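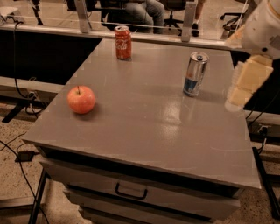 Graue Schrankplatte mit Cola-Dose, Energydrink und Apfel.

Die Platte gehört zu dem grauen Schrank, den ich 2020 gebraucht übernommen habe, und um ihre Oberfläche geht es in diesem Beitrag. Das Möbel selbst ist unauffällig: glatte, breite Deckfläche, solide genug für alles, was man im Alltag darauf abstellt. Auffällig sind nur die Kratzer. Sie sind fein und hell und bei diffusem Licht kaum zu erkennen. Sobald eine Lampe flach darüber scheint, sieht man jeden einzelnen.

Im letzten Beitrag hatte ich geschrieben, dass ich die Platte nicht ersetzen, sondern aufarbeiten will. Dazu kamen ein paar Rückfragen, vor allem nach dem Mittel und nach der Körnung. Deshalb jetzt etwas ausführlicher.

Ausgangslage

Die Oberfläche glänzt. Das ist beim Aufarbeiten der ungünstigste Fall, denn jede lokale Bearbeitung verändert den Glanzgrad, und eine matte Stelle in einer glänzenden Fläche stört mehr als der Kratzer, den sie beseitigen sollte. Wer eine matte Platte hat, kann den größten Teil dieses Beitrags überspringen und gleich mit einem feinen Vlies arbeiten.

Ich unterscheide zwei Arten von Spuren. Die einen sind Abrieb, der auf der Oberfläche liegt: Metallspuren von Dosenböden, Gummi, eingetrocknete Limonade. Die anderen sind echte Vertiefungen. Der Fingernagel hilft bei der Unterscheidung. Bleibt er hängen, ist es eine Vertiefung, und dann bringt Polieren wenig. Gleitet er darüber, lohnt sich erst einmal eine gründliche Reinigung.

Reinigung

Lauwarmes Wasser, ein Tropfen Spülmittel, Mikrofasertuch. Danach mit klarem Wasser nachwischen und trocknen. Klebrige Ringe von Getränkedosen lösen sich meist nach ein paar Minuten unter einem feuchten Tuch. Scheuermilch bitte nicht, auch nicht die angeblich sanfte. Eifion James hat mir das vor Jahren an seiner eigenen Anrichte in Bromville vorgeführt, allerdings unfreiwillig, und die Stelle ist bis heute zu sehen.

Nach der Reinigung war bei mir ein guter Teil der vermeintlichen Kratzer verschwunden. Die kleinen hellen Punkte sind hartnäckiger. Ein Teil davon dürfte Staub sein, der sich sofort wieder absetzt, der Rest sitzt fest.

Politur

Verwendet habe ich die Feinpolitur von Lam, aufgetragen mit einem weichen Schaumstoffpad von Hand. Eine Maschine wäre schneller, erzeugt aber Wärme, und bei unbekannter Beschichtung möchte ich das nicht riskieren. Getestet wurde zuerst an der Rückkante, wo man ein Missgeschick nicht sieht. Geringer Druck, überlappende Bahnen, immer in dieselbe Richtung.

Zum Schleifpapier: Ich habe an einer Stelle Körnung 3000 nass probiert. Die Kratzer wurden schwächer, die Stelle wurde stumpf, und das anschließende Auspolieren hat mich nahezu 53 Minuten gekostet. Für eine einzige Stelle von der Größe einer Handfläche ist das kein vertretbarer Aufwand. Den Rest der Fläche lasse ich so, wie er ist.

Beurteilung bei Licht

Der Glanz lässt sich am besten über Spiegelungen beurteilen. Eine Lichtquelle sollte sich als klar begrenzter Fleck abbilden. Wird der Rand weich oder zerfällt er in Streifen, ist die Stelle nicht fertig poliert oder es liegt noch ein Schmierfilm darauf. Ich prüfe das abends, weil tagsüber zu viel Streulicht im Raum ist. Wichtig ist, den Blickwinkel zu wechseln — manche Kratzer zeigen sich nur quer zur Lichtrichtung.

Gegenstände im Alltag

Getränkedosen stehen auf einem schmalen Bodenring aus Metall. Beim Abstellen passiert nichts, beim Schieben schon, besonders mit einem Sandkorn darunter. Also anheben. Beim Energydrink gilt dasselbe wie bei der Cola, die schlanke Form kippt nur leichter. Obst ist für die Oberfläche harmlos, solange es keine Druckstellen hat, aus denen Saft austritt. Ein Apfel darf bei mir deshalb ohne Teller liegen.

Untersetzer habe ich probiert. Die aus Kork von Ivby sind brauchbar, rutschen aber auf der glatten Fläche. Die Filzmatte von Skovodville haftet besser und sammelt dafür Krümel, die dann wieder kratzen. Zurzeit benutze ich keines von beiden.

Im März will ich die Platte noch einmal reinigen und die Rückkante mit dem Rest vergleichen. Falls jemand Erfahrung mit Hartwachs auf glänzenden Flächen hat, gerne in die Kommentare.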